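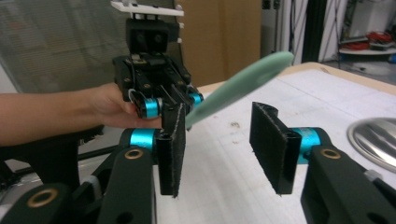
Astov Open Day, Sunday, August 22, 2021

I went to the Astov open day because Privley, who sell the hand-held grippers, had promised in June that a newcomer could teach a robot a job before lunch. I drove 71 miles to see it. The coffee was good.

The teaching is done by hand. You hold a gripper with two padded fingers and do the task yourself, and the recording is supposed to become the robot's lesson. On the table I stood at, which was covered in gridded white paper, the task was passing a flat green paddle from one gripper to another. A person held the second gripper by its base with a bare hand. The pads on ours were frayed and gray along the edges, perhaps from use. I asked how often they are replaced and got "when they need it."

I took 5 turns. My wrist knew I'd done them. The handle wants to twist when you reach across your partner, and I kept squeezing harder than I needed to. Does the recording know I was squeezing too hard? The answer involved the word "filtering" a lot.

For one handover they like to collect almost 400 recordings. That is a fair amount of somebody's week — and it was missing from the Privley flyer.

The Hinds room next door had remote control, with 2 levers and a screen. Slower, and the delay bothered me, but at least you see what the arm does with your instructions while you give them. Ovier had a booth and no demo.

I'd go again if they let visitors watch the trained robot on a paddle it hasn't met. Parking is behind the building, take the second entrance.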